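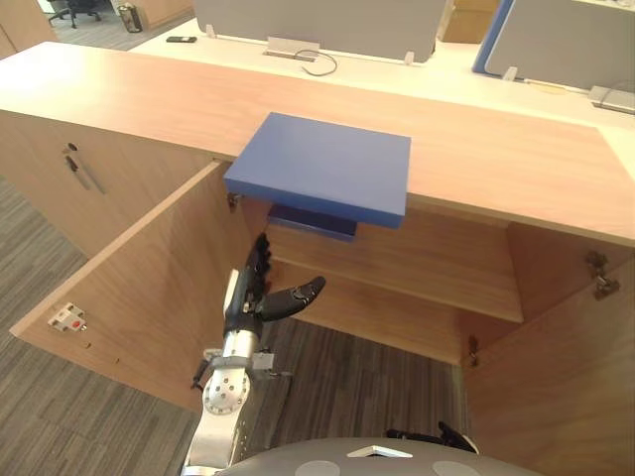
The humanoid at the filing cupboard, with one box file on the top, near the front edge.

Filing trials stopped after thumb fault

The filing trials at our Pedham site have been on hold since 9 Sep 2019, when the right hand failed to let go of a box file during run 141. The hand had been told to open. The four fingers did, but the thumb stayed where it was and the file was dragged forward off the shelf. It hit the carpet next to the robot's left foot. No one was inside the taped line at the time and nothing was broken apart from the file, which lost its label pocket.

The operator pressed the stop within two seconds. The arm held its position as it should, and power to the hand was cut at the wall.
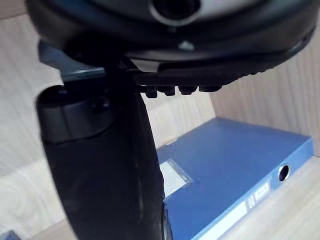 A box file lying flat in the compartment, seen from the wrist camera.

We first suspected the grip itself. Box files are awkward things to hold: they are smooth, they are wider than the hand can comfortably span, and the finger hole is of no use unless the file is facing the right way. But the logs show a clean grip and a clean command to open. The thumb motor drew more current than normal for the whole of the release and reported no movement. The software took the fingers opening as proof that the file was free, and started to pull the arm back.

So there are two faults to put right. One is mechanical: a worn drive cord in the thumb, of the type we replaced on the left hand in May. Those cords are meant to be checked every 2000 grips. The right hand had done 3181 – the counter was reset when the firmware was updated and the old total was not carried over. The other is in the release check, which looked at the fingers as a group and ignored the thumb.
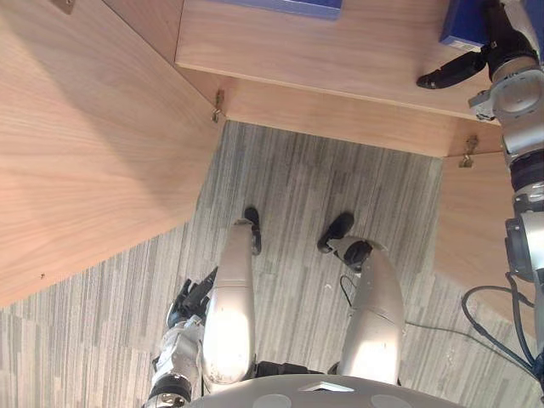
Ondrejka Handling Group

The new release check is already written and has been tried on the bench hand. It waits for every digit to report open before the arm may move, and if one of them does not, the arm stays put and the tablet sounds. Grip totals will now be kept on the site server as well as in the hand.

The replacement cord is on order from Vistiler. Until it is fitted, the right hand may be posed and moved in free space but must not be used to pick anything up. This also applies to demonstrations.
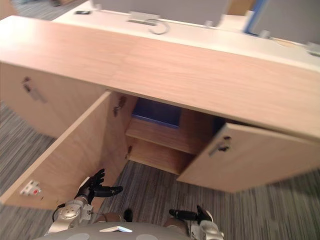 Both cupboard doors open, and both hands held low in front.

Some changes for anyone working at the cupboard. The taped line has been moved out to the end of the desks. Files must be taken off the shelf by hand only when the arms are parked and the light on the stop box is green. Please don't reach past the open doors to free a stuck file, however easy it looks. Press the stop and call the bench.

The Juvurton team have the same hands and have been sent the logs. If you have seen a slow thumb on either site, even once, add it to the fault sheet with the run number. The door-opening runs are not affected and will carry on with the left hand.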